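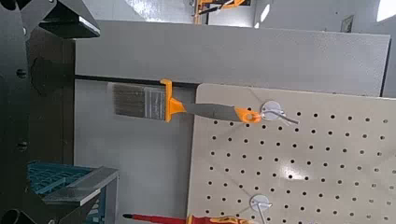

Clusance wallpaper steamer review: two bedrooms, a hall and a landing

The hall was papered, by my reckoning, five times between the house being built and us being foolish enough to buy it. The top layer was woodchip painted magnolia. Under that was a brown geometric thing, then some roses, then a stripe, then something so thin and so well stuck that I have come to think of it as part of the masonry.

I started with a sponge, a bucket and a scraper, as recommended by people who have one layer of paper and strong views. After a whole evening I had cleared a patch the size of a tea tray. The next morning I went to Vlachopoulos, the hardware shop by the station, and asked what they had in steamers. They had two, the Mustar, which looked like a kettle with a hoover hose on it, and the Clusance, which looked like a slightly larger kettle with a hoover hose on it and cost more. I bought the Clusance on the grounds that it was nearer the till.

That was January. I have now used it in four parts of the house and can report on it at greater length than anyone has so far asked me to.

What you get

The box holds the tank, the hose, a big flat plate for walls, a small plate for the bits behind radiators, and a free scraper. Put the free scraper in the drawer with the free screwdrivers that come with curtain poles. It bends. I used it for one wall out of a sense of duty and then went and bought a proper one with a long handle and replaceable blades, and the difference was so great that I was cross about it for several days.

There is also a leaflet in eleven languages, of which the English is among the more adventurous. It advises you not to steam "the living animal". Fair enough.

Setting up is quick. You fill the tank through a cap on the top, screw the hose on at one end and the plate on at the other, and switch it on at the wall, there being no switch anywhere on the machine. I'd have liked a switch. When the socket is at the bottom of the stairs and you are at the top holding a plate that is dribbling hot water down your sleeve, you think about that missing switch a good deal.

The leaflet says it will be steaming in 10 minutes. Mine takes nearer a quarter of an hour from cold, which is long enough to make a cup of tea and not quite long enough to drink it.

How it does on the wall

On ordinary paper, it is a joy. The back bedroom had a single layer of something floral, put up with paste and good intentions, and it came away in sheets as long as my arm. I finished the whole room in an afternoon and went about for the rest of the week giving people advice.

Then I did the hall.

Woodchip with paint on it is a different proposition. Steam doesn't get through emulsion very willingly, and the Clusance isn't strong enough to make it. You have to score the surface first, and I mean properly, all over, in both directions, until it looks like something has been trying to get out. Once I'd done that the steamer got through the top two layers together, at a rate I'd call steady. You hold the plate on for half a minute, move it along, and scrape where it's just been while it's working on the next bit. It takes an hour or so to get the rhythm of it. After that you can listen to the radio.

The roses and the stripe came off as porridge. The thin one at the bottom had to be steamed twice and sworn at.

A warning about plaster. If yours is old, go gently, and keep the plate moving. I left mine on one spot over the front door while I answered a question about where the scissors were, and a piece of wall the size of a dinner plate let go and landed on the mat. This may have been waiting to happen since the roses. I don't entirely blame the machine, but I was holding it at the time.

The hose

It's 228cm long, according to the box, and I have no reason to doubt it. In a room with a normal ceiling you can put the tank on the floor in the middle and get to everything. On a staircase you cannot. I spent most of two days with the tank perched on one stair or another, shuffling it up behind me like a reluctant dog. The leaflet says never to stand it on a stair. The leaflet has not seen my house.

The hose does get hot, though not so hot that you'd drop it, and it goes stiff as it cools, so that when you come to put it away it has taken on the shape of whatever you last left it draped over. Mine is the shape of a banister.
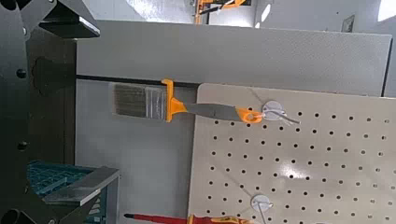
Water collects in it too. If you let a loop hang lower than the plate, the loop fills, the steam has to push its way past, and every so often the whole lot arrives at the plate at once and goes up your arm. Keep it running downhill towards the tank and you'll have less of this. You won't have none of it. Wear long gloves. I wore washing-up gloves with elastic bands at the wrists and looked like somebody about to deliver a calf.

Drips

Old sheets on the floor, then plastic under the sheets, and take up the carpet if you can bear to. The wet paper sticks to everything it falls on, most of all to shoes, and it dries hard. I was finding roses in the kitchen three weeks later. If you're papering again afterwards, wash the walls down with warm water and a sponge before they dry, or you'll be picking at little islands of old paste for ever. I skipped this on the landing and then had to do it anyway with the paste set like varnish. I put the new lining paper up with Cultex, the ready-mixed sort, and it has stayed where it was told, so I must have got most of it.

Refilling

A full tank lasted me a bit over an hour. Then it cuts out, without a light or a click or any other sort of announcement, and you find out when you notice you've been pressing a lukewarm tray against the wall for some time. You then have to unplug it and wait for it to cool before you take the cap off. Please do wait. The wait is dull but it comes at a good moment for clearing up the bits, so I stopped minding.

I'd been dreading limescale, as our water is more or less liquid chalk. After the hall I tipped it out and got a handful of white flakes, and a rinse with vinegar sorted the rest. The inside of the tank smelt of chips for the next room and a half.

Against the Mustar

I borrowed a Mustar from next door for the front bedroom, partly for the sake of fairness and partly because the Clusance was still full of vinegar. It heats up faster and it's lighter to carry about. It has a switch! But the hose is shorter, the plate is smaller, and it ran dry before I'd got round the chimney breast. For one small room I'd be perfectly happy with it. For a hall, stairs and landing with a century of other people's taste on them, I'd want the bigger tank.

You could also hire one. I looked into it, and the hire machines are the size of a suitcase and do a much fiercer job, but you pay by the day, and I work at the speed of a person who stops to read the newspaper that was pasted up behind the stripe.

Is it any good, then

Yes, mostly. The shop's website had 832 reviews of it when I last looked, and they divide fairly evenly between people who think it changed their lives and people who think it's a kettle. I'm with the second lot, in that it is a kettle, but it's a decent one and it got the woodchip off.

Good points: big tank, big plate, sturdy enough to survive a fall of three stairs, easy to clean out.

Bad points: no switch, slow to heat, no sign that it's empty, a scraper fit only for butter.

I'd give it four out of five, and would have gone to four and a half if it had come with a switch. The bathroom is next. There's something under the tiles that looks very much like woodchip.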